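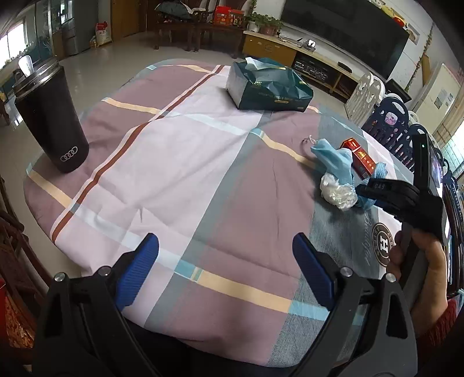 When I moved to Troncoso I thought the hard part would be the grammar. I was wrong, the hard part is the soup.

My grandmother made bean soup every week in winter, and I never wrote anything down. In June I finally called my cousin Noémi Gál and asked for the recipe. She told me: beans, smoked meat, carrots, "enough" paprika. I asked how much is enough. She laughed and gave the phone to her mother, who said the same word, only louder.

So I started to measure by myself. My first try had 400 grams of dry beans and it was so thick that the spoon could stand in it. The second had 300 grams, and this was better, but I put the sour cream directly into the boiling pot and it broke into small white pieces. Now I mix it first with a little hot soup in a cup – my aunt says every child knows this.

The smoked meat is still a problem. The shop near my bus stop sells only a very sweet kind, so I soak it for 2 hours and change the water once. Réka from my language class says I should order a knuckle from a butcher in Orkov, but the delivery costs more than the meat.

Last time I made four portions and froze half of them. The carrots became soft in the freezer. Next I will try it with parsley root, if I can find out what they call it here.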